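Stellier — a small word list of household textile terms

README, last touched October 3, 2018
Maintained by Adelmo Fabbri. Spelling checks and the second pass by Ryota Ishida.

What it is

A list of words people use for cloth things in the house. Tablecloths, dish towels, runners, slipcovers, the lot. Each word has a short meaning, where we heard it, and other words that mean the same or nearly the same. Started as notes for the Flomarthorpe mending group newsletter, got out of hand.

Plain text, tab separated. No database. Please don't ask for a database.

What's in the folder

terms.txt — the main list, 3642 rows
variants.txt — spellings and plurals that point back to a row in terms.txt
sources.txt — 124 sources, mostly interviews, some old shop catalogs, a few sewing manuals
dropped.txt — 215 words we took out, with the reason next to each
notes.txt — a mess, read at your own risk

Columns in terms.txt

id — number, never reused
word — lowercase unless it's a name
meaning — one line, everyday words
group — table, bed, window, floor, kitchen, other
pattern — y or n, is the word about a pattern and not a thing
source — id from sources.txt
sure — 1, 2 or 3. 3 means two or more people said it without being asked

If sure is blank treat it as 1. Some of the early rows are blank, will fix.

How the words were collected

Interviews at kitchen tables mostly. We asked people to go through a room and name every piece of cloth in it, and only after that did we ask what else it might be called. Order matters! When we gave the words first people just said them back.

Catalog words were typed by hand. The Wijaya catalogs were the best source by far for bed linen, and the worst for anything on the floor. Scanning was tried and dropped, the type is too small and every "m" came out "rn".

Second pass was Ryota reading every row out loud and marking anything that sounded wrong. Slow but it caught a lot. He did the table group in May and the rest over the summer.

Groups that gave us trouble

1. Window. Drape, drapery, curtain, sheer, panel. Nobody agrees. We kept all of them and cross-linked.

2. Kitchen. Dish towel, tea towel, dishcloth, hand towel. Four words, and two speakers will sort them three ways. See notes.txt from row 556 on.

3. Table. Tablecloth is easy, what to call the pattern isn't. Striped, banded, ticking, ribbon stripe — people mix these up all the time. Our rule: "striped" is the default, "ticking" only if the speaker said ticking about that kind of cloth. Oilcloth gets its own row even when they call it a tablecloth.

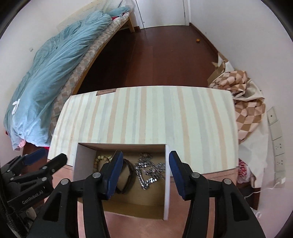 4. Floor. Rug, mat, runner, carpet, throw rug. "Runner" also turns up under table, so there are two rows with two ids. Do not merge them. Somebody merged them once and it took an evening to undo.

5. Other. Basically cozies, pot holders and things for covering toasters. More words for toaster covers than you'd think.

Known problems

- "Duvet" and "comforter" share a meaning line in a couple of places, they shouldn't
- plurals of "scarf" (dresser scarf) are inconsistent, both scarfs and scarves in variants.txt
- group column has a stray "tabel" somewhere, haven't found it
- the speakers skew older. Younger people said "blanket" for nearly everything and we didn't push enough
- almost nothing on outdoor cloth, awnings and so on. Out of scope for now

Loading it

Any spreadsheet will open it. Set the separator to tab and the encoding to UTF-8 or the accents go bad. Do not let the spreadsheet "fix" the id column. The Fliven import script in the old version is gone, it broke on blank cells and neither of us wanted to repair it.

What you can do with it

Use it, copy it, print it, teach with it. Put the name of the list somewhere. If you change meanings, say so — a line at the top of your copy is fine.

Please don't use it to tell people their word is wrong. It records what was said, so if your grandmother's word is missing send it in.

Sending in words

One word per line, what it means, what town you heard it in, and how old the speaker was if they don't mind saying. Photos of the cloth help when it's a pattern word. No full names of speakers, we strip them anyway.

Corrections go to Adelmo. Spelling fights go to Ryota, who will recieve them politely and then decide.

To do

- fill the blank sure values
- split curtain rods and rings out, they aren't cloth
- re-check the dropped words against the newer interviews
- clean up notes.txt (ha)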